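Review: the Tikunen hand-held gripper kit, after one term with our robotics club
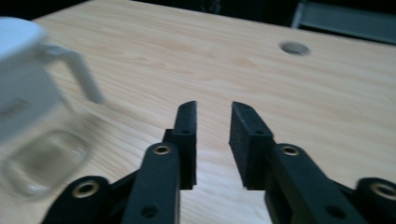
Our club at Trumville bought two of these in April, and I've grown very fond of them (so has Harish Rodrigues, who keeps asking to borrow one!). The kids had theirs together in a single afternoon, though the linkage pages in the booklet are tiny and we needed a magnifier. The finger pads are my favorite part, nice and grippy. At 253 dollars it isn't cheap for a school club, but I'd happily buy a third. Four stars from me.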